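Snack Sorting and Packing: Participants Wanted
Rokalside Pack Study
Posted May 4, 2018

Ferna is looking for adults to take part in a paid study of how people sort and pack small wrapped foods at a table. Sessions are held at the Rokalside site in Hurnov. The results will be used to revise the packing instructions for our mixed snack boxes.

The task
Participants sit or stand at a table holding wrapped bars, foil packets and small cartons. Items are picked up one at a time, checked for a readable barcode and placed in the correct box or basket. Items with a torn seal or a creased barcode go to a separate pile. A full session covers 179 items in 4 rounds, with a break between rounds. The order of the items changes from round to round. Working speed is recorded but does not affect payment.

No food is eaten during the session. Packets are not opened by participants.

Who can apply
Applicants must be 18 or over and able to work at table height for up to two hours, breaks included. Normal or corrected eyesight is needed to read small print on wrappers. Some packets carry text in languages other than English; knowledge of these is not required, as items are sorted by colour, shape and code. Left-handed applicants are particularly welcome, having been under-represented in the March round.

People with a severe nut or milk allergy should not apply. Wrappers are closed, but damaged stock is handled in the same room.

Payment and times
Each participant attends 7 sessions and receives 600 crowns per session, paid by bank transfer after the last one. Participants who withdraw early are paid for the sessions completed. Morning and afternoon places are available. Travel costs are not covered.

Long sleeves may be worn if the cuffs are fastened. Rings and bracelets must be removed. Lockers are provided at the entrance on Rennie Street.

How to apply
Send your name, age, preferred hand and available times to Ermira Bošković, study office, Ferna, Rokalside. Questions about the task or the allergy rule should be addressed to Kenneth Nisbet at the same office. Applicants will receive a written reply whether or not a place is offered.

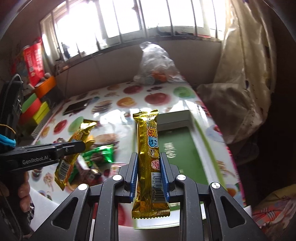
Wrapped bars and boxes on the sorting table.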